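Progress report to Nuduvo, July

Thank you for your patience with us this spring. The Inskip packing room is where your grant is going, and before we move anything on the floor we try it out in the simulator, with the small orange piece and the slotted box.
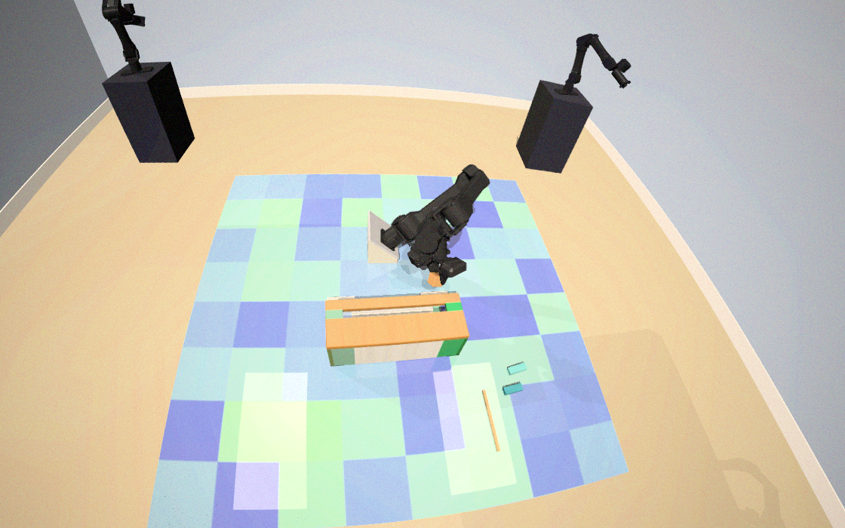
Page 20

Merja Kokkonen and her crew have sat in on the trial runs, and their notes — blunt, and very welcome — have changed the layout twice. No jobs are being cut. Packers will move over to checking and setup, with training at Siltow paid from the 700 dollars left in the travel line.

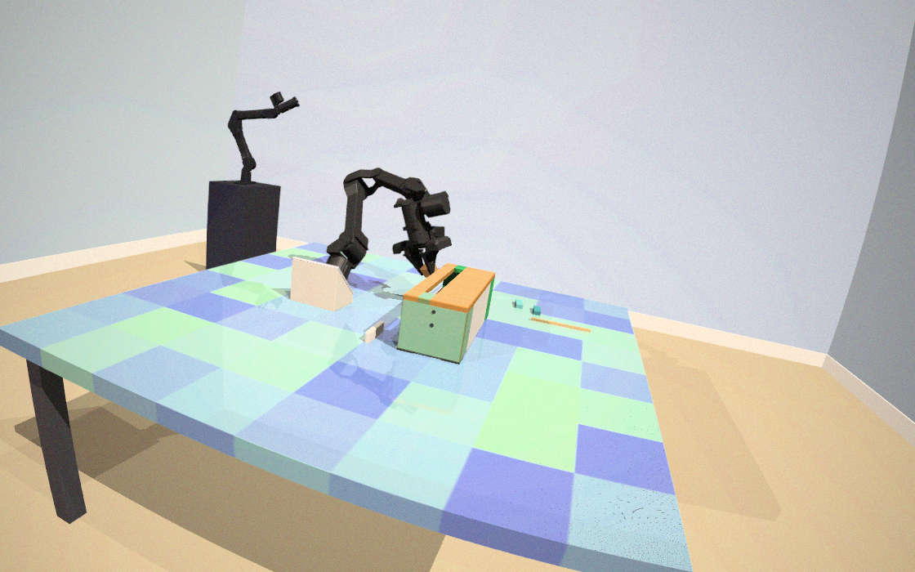

What comes next

Two more weeks of runs, then a visit from Curside.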